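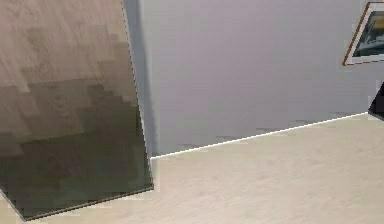
Incidencia abierta por Eulalia Echeverría, estudio Hornberg. El portal de candidaturas de los premios de diseño Skavellow rechaza la lámina 2 de nuestro proyecto con el mensaje "archivo no válido". Las demás láminas suben bien. El render del panel con veta de madera, el que se ve pixelado y con manchas escalonadas, tampoco da error y aparece en la ficha pública.

Categoría: mobiliario. Navegador: Flirus, última versión. Probado también en otro equipo con el mismo resultado.

Respuesta de soporte, 10:40
El límite es de 2,000 píxeles en el lado mayor. ¿Puede confirmar la medida y el perfil de color?

Eulalia Echeverría, 11:15
Lado mayor dentro del límite. Perfil CMYK, exportado desde Waweru a 400 ppp.

Respuesta de soporte, 11:50
El portal solo admite RGB. Convierta el archivo, guárdelo con calidad 90 y vuelva a subirlo desde "Editar candidatura". No cree una nueva, se cobraría otra vez la cuota.

Eulalia Echeverría, 12:30
Subida correcta. Sigue pendiente el recibo de la inscripción.

Estado: en espera de administración.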